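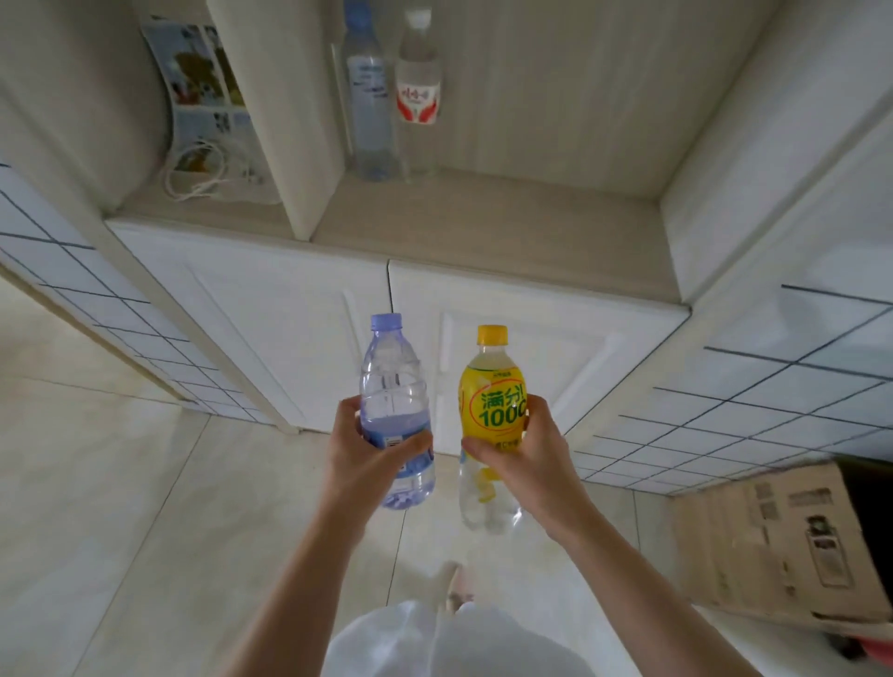 How often should a planted kerb extension be inspected in its first year?
Every quarter, and again after any storm that closes the street.

Search this site Go

Koltari Street — green kerb and footway checklist
Inspector: Vesela Begović
Date: 21st April

1. Clear footway width at narrowest point. Minimum 1145 mm. Pass.
Comment: measured at the lamp column outside the Mujić building.

2. Kerb inlets open to full depth. Fail at inlet 4.
Comment: silt to the lip. Clear by hand; jetting will displace the gravel.

3. Kerb upstand at planted sections, 100 mm. Pass.

4. Dropped kerbs flush with carriageway. Pass, north side. South side has a lip at the Vanari Lane crossing — refer to contractor. 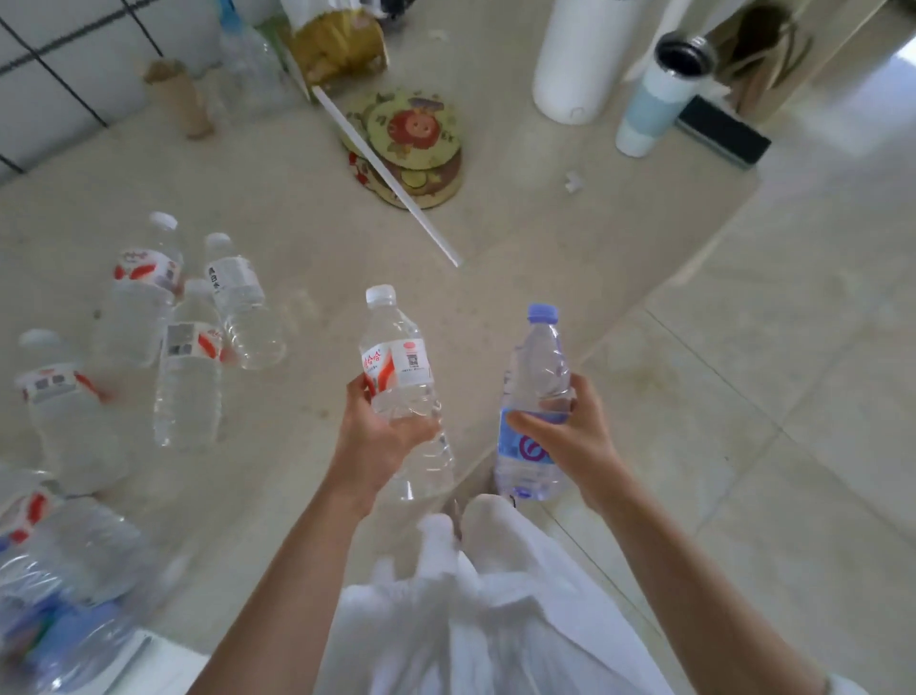

The lip was noted in February and marked for grinding. No grinding marks found. Keep the item open until the crossing has been re-measured.

5. Tree pit grilles level and fixed. Pass.
Comment: two bolts replaced at pit 7.

6. Planting cover in rain gardens. Target 95 per cent, recorded 73 per cent. Fail.
Comment: losses are all on the Joseo Square side, where vehicles overrun the corner. Replanting alone will not hold — fit a bollard first.

7. Sight lines at junctions. Pass. Trim sedge at the school crossing before the next visit.

Contact the streets team | Copyright Koltari Streets Partnership | Back to top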